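**Danetetti to open second dining room in May, with a longer breakfast and a wood-fired supper menu**

*For immediate release*

KOTECK - Danetetti, the family-style restaurant on Chege Street, will open a second dining room in the old feed store next door this May. The new room adds 57 seats and a hearth kitchen. It will serve supper five nights a week and a full breakfast every morning the restaurant is open.

The first dining room will stay as it is. It seats 40, and for the past several years the wait for a table on weekend mornings has often run past an hour. Owner and head cook Abelardo Villca said he looked at moving to a bigger building and decided against it.

"People know where we are, and the ovens we have work fine," Villca said. "The feed store came up for lease and it shares a wall with us. We cut a door in the wall. That was most of the decision."

**What is on the menu**

The breakfast menu keeps the dishes regular customers order most: buttermilk biscuits with sausage gravy, corn cakes with stewed apples, the two-egg plate, and the potato hash with roasted peppers. Several dishes will be added when the second room opens:

- Baked oatmeal with pears and toasted walnuts
- A ham and egg sandwich on a house potato roll
- Black beans and rice with a fried egg and pickled onion
- Buckwheat pancakes, served in a short stack or a tall one

Coffee will be poured at the table as before. Refills are included in the price of the cup.

Supper is new. Danetetti has closed at 2:30 p.m. since it opened, apart from private parties. The evening menu is built on what can be cooked over oak in the new hearth, and it will change with the season. The opening list includes half chicken with lemon and thyme, a bone-in pork chop with mustard greens, whole trout, and a skillet of white beans and squash that is made without meat or dairy. Sides are ordered by the bowl and are large enough for two people to share.

Desserts come from the same pastry counter that serves the breakfast room. Pie will be available by the slice until it runs out for the night. Whole pies can be ordered a day ahead and picked up at the front register.

There is a short wine and beer list, with cider on tap from Bano Orchard. The restaurant will also make its own ginger soda and a cold hibiscus tea.

**The building**

The feed store was built as a warehouse and later fitted with a storefront. Danetetti kept the plank floor, the loading door and the tall front windows. The loading door now opens onto a side patio, which will be used when the weather allows. Smoking is not permitted on the patio, and dogs on a leash are welcome there.

The hearth was laid in brick against the back wall, on the side farthest from the breakfast room. A low counter with stools faces it for guests who want to eat near the fire. The counter is not reservable and will be seated in order of arrival.

Restrooms in both rooms can be reached without steps. The main entrance on Chege Street has a ramp, and the new door between the rooms is wide enough for a wheelchair. High chairs are kept in both rooms.

The combined space comes to 3000 square feet, kitchens included. The project was paid for by the restaurant and a small business loan.

**Jobs**

Danetetti expects to hire 25 people for the opening, most of them for evening shifts. Open positions include line cooks, a hearth cook, servers, hosts, dishwashers and a second baker. Experience is required for the hearth and baking jobs and is helpful but not required for the others. Training will be paid and will start in the weeks before opening.

Staff eat a meal together before each supper service. Shifts are posted two weeks in advance, and employees who work mornings may ask to pick up evenings as well.

Applications are available at the front register between 7 a.m. and 2 p.m. Completed forms can be handed to any manager. Applicants for kitchen jobs will be asked to come in and cook for part of a shift, and they will be paid for that time.
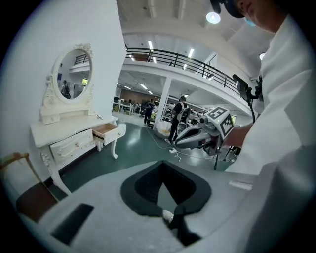
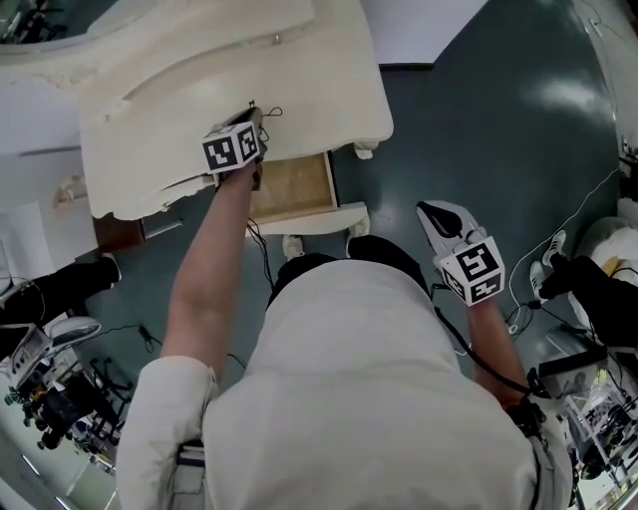 **Reservations and hours**

Breakfast will continue to be first come, first served in both rooms. The host will take a name and a phone number at the door and will send a text when the table is ready. Parties of eight or more are asked to call ahead so the kitchen can plan for them.

Supper reservations will be taken by phone starting two weeks before the opening. Tables will be held for 15 minutes past the reserved time. A share of the seats will be kept back each night for guests who walk in, and the counter stools will always be open to walk-ins.

Breakfast hours are 7 a.m. to 2:30 p.m. Supper will be served from 5 p.m. to 9:30 p.m., with the last order taken at 9:15. The opening date will be posted on the front door and given on the restaurant's phone message once the final inspection is complete.

During the last week of work, the breakfast room will close at noon while the new door is trimmed and painted. Takeout orders will still be filled from the side window on those days.

**Private events**

The second room can be booked for private lunches, rehearsal dinners and retirement parties on the two nights when supper is not served. Menus for groups are served family style and can be set up to a week in advance. Guests may bring their own cake - there is no charge for cutting it. The restaurant does not rent out the first dining room.

Villca said the patio will be used for a Sunday-style roast on some afternoons in late summer, with music from local players. Details will be given closer to the time.

"We are going to start small in the evenings and see what people want," he said. "If the trout sells and the pork doesn't, we'll cook more trout."

**About Danetetti**

Danetetti serves breakfast and lunch on Chege Street in Koteck. The restaurant bakes its own biscuits, rolls and pies and buys eggs, apples and greens from farms in the Bano valley. Parking is free in the lot behind the building, and there is a bike rack by the side window.

Reporters who would like to visit the new room before it opens, or to speak with Abelardo Villca, can leave a message at the front register. Calls are returned in the afternoon, after breakfast service ends.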